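Setting up your first check-in round

Okay, so you've got your Mundutley login and your team list is loaded. Now comes the part I like best, getting people to tell you how work is going for them!

1. Open Rounds and click New Round. Give it a plain name (mine is just "April check-in", very creative).
2. Pick a template. I'd go with Nakcombe for a first try. It has 7 questions and most folks finish it on their coffee break.
3. Choose who gets it. You can add up to 20 people per round on the basic plan.
4. Set the reminder to 2 days. I used to send one every morning and, wow, did I hear about it.
5. Hit Preview, read it as if you were the new hire, then hit Send.

Note: if you see code 1031 after Send, somebody on your list has no manager assigned. Fix that under People and send again, your questions are all still saved.

Caution: don't switch Anonymous off once a round is open. Answers already in stay hidden, but the later ones show names, and that's a rotten surprise for anyone who was being frank with you. 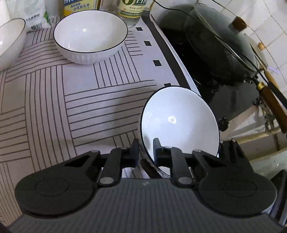

6. When the round closes, go to Results and share the short version with the whole team. I do it the same week, while everyone still remembers what they wrote.

Last updated: 9th August

Filed under: Managing People, Getting Started

Related guides
Importing your team from De Graaf
Writing your own questions
One-on-one notes in Cindside
Closing a round early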